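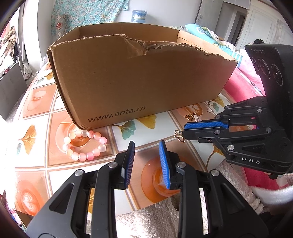
1/ Jewellery sort-out, as promised. I'm using the kitchen table, the coffee cup tablecloth and a cardboard box with a ripped front. All my jewellery has been living in drawers, coat pockets and the fruit bowl, and I want it in one place before Christmas.

49 comments · 171 shares

2/ The box says www.anta.cn on the front and has lost its lid. The torn side is a help, as you can reach in over the low bit. I did look at proper jewellery boxes. The Prellier one with the drawers is lovely and costs more than most of what I'd put in it.

3/ Method, for what it's worth. Everything comes out of the drawers first and goes on the cloth. Bracelets to the left, chains to the right, tiny things at the back by the box where they can't roll on to the floor. Then I pick up one thing at a time and decide. I don't let myself start on a second before the first has gone somewhere.

4/ First up is the beaded bracelet, the pink, peach and white one. I bought it at a seaside market in August and wore it most days until the weather turned. It's staying. The beads are round and see-through and I like them more than anything I've paid real money for.

5/ If you have stretchy bracelets, lay them flat in a ring. Don't hang them on a hook. I hung a green one on the bathroom door for a year and it ended up big enough for my ankle.

2 comments

6/ Next, the little gold-coloured chain. It isn't real gold, before anyone asks. I keep it for work, as it goes with every jumper I own. Do the clasp up before you put a chain away. An open clasp will catch on the next chain along and you'll be there all evening with a pin.

7/ Someone asked how I get knots out. Put the chain on a plate, one drop of baby oil on the knot, two sewing needles, and work from the middle outwards. Don't pull the ends. Wash it in warm water with a bit of washing-up liquid after and leave it on a tea towel overnight. If the knot hasn't moved in twenty minutes I put it down and go and do something else.

8/ Silver bits. I've got far too many odd silver bits. Single studs, backs with no earrings, a link off something. They used to go in an eggcup. Now they go in a small envelope with "silver odds" written on it, and if I haven't found the partner by next summer the lot goes to the scrap man.

9/ Same again for gold-coloured hooks and clasps. These I do keep, and I'd tell anyone to. A spare clasp is the difference between a necklace you wear and a necklace you mean to get mended. Hendriks on the high street wanted £49 to put a new fastening on a chain that cost less than that. I did it at home with small pliers and a jump ring.

10/ Questions about the tablecloth already, I see. It has coffee cups with hearts and leaves in the foam, and yellow and teal ginkgo leaves in between. I can't remember the name of the shop. The pattern is no good for sorting jewellery on, I'll admit. Gold on a yellow leaf vanishes. If you're doing this at home use a plain towel, a dark one if you can.

171 likes

11/ The keep rules, since a few of you wanted them written out:

Worn it in the past year, keep.
Broken and I can mend it with what's in the house, mend it this week or let it go.
Broken and I can't mend it, out.
Was a present and I don't like it, think about it, then most likely out.
Turns my skin green, out, however nice.

12/ The charity shop will take costume jewellery, even broken. Ours bags it up and sells it by weight to people who make things. Do ask first, some of the smaller shops won't. Put each piece in its own little bag or a fold of tissue so it arrives in one piece.

13/ Storage. I tried the Fletus hanging thing with the clear pockets a couple of years ago. It was fine for earrings. Long chains bunched up at the bottom of the pockets, and the hanger was too wide for my wardrobe. I gave it to my sister, who keeps buttons in it.

14/ What I've gone for this time is cheap. Inside the box I'll stand toilet roll tubes on end, one chain to each, with the clasp hooked over the rim. Bracelets in the lid of an old biscuit tin. Rings in an egg box cut down to fit. It won't win any prizes but I can see what I've got.

15/ A reply to the person who said cardboard is bad for silver. You're right, it can make it tarnish faster. My decent silver is going in a zip bag with the air pressed out and a strip of anti-tarnish paper from Deleo. The everyday stuff can take its chances.

2 comments

16/ Cleaning, quickly. Beads get a wipe with a damp cloth and nothing else. Plated chains, a soft dry cloth, no dip, no toothpaste, no bicarb. Bicarb is what took the colour off my favourite hoops. I use an old flannel kept just for the job.

17/ The thread has had over 300 likes now, which is a lot for a post about a cardboard box. Hello to the new people. It's mostly cupboards and mending on this account, with the odd pie.

18/ Last job is labels. Masking tape and a biro on the side that isn't torn. "Everyday", "best", "to mend". I'm giving "to mend" until Sat 14 December and anything still in it that evening goes in the charity bag.

19/ Drawer under the sink is next. I'm told there are three potato peelers in there and I only remember buying one. Off to find the masking tape.

49 likes · 2 shares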